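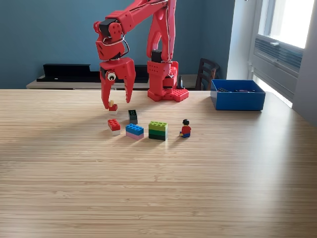

Sorting Loose Bricks at a Shared Table
Project report, Sturcombe Design Studies

1. Background

The toy library at Clundum lends building bricks by the tub. Tubs come back mixed, and the bricks have to be sorted before they go out again. Our project looked at how to lay out a sorting table so the job goes faster and fewer pieces end up on the floor. The library gave us a tub of about 3000 bricks in assorted colours and the use of a table for the term.

2. Layout

We compared two layouts. In the Pistau layout the bin sits in the middle and the bricks go around it. In the Ekström layout the bin stays to one side and the bricks waiting to be sorted are kept in the centre. Each layout was used for nine sessions. Bricks were put out in short stacks, which are easier to pick up than flat single pieces.
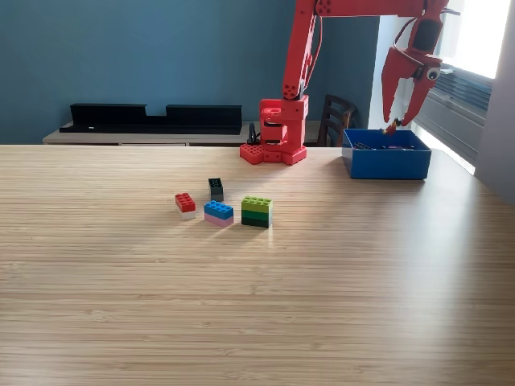

Figure 2. Side bin layout, with the blue bin on the right and four stacks in the middle of the table.

3. Results

Sessions with the bin in the middle took 14 minutes on average. With the bin at the side the average was 13 minutes. The difference is small and we would not rely on it without more sessions. Dropped pieces were more common with the middle bin, mostly from sleeves catching the rim. 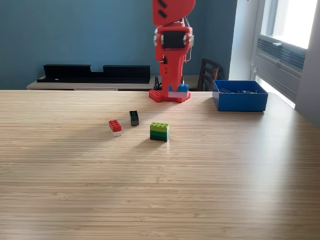

Colour gave us more trouble than layout. Our sorting chart had one row for black and one for green, and some bricks did not fit neatly in either. The nearly black stack with a green tinge is a good case, as it could go in either row. Red on white was never a problem. We added a row for dark shades in November and had fewer arguments after that.

4. Further work

The chart should be tested under the library's own lights. We would also like to try a shallower bin.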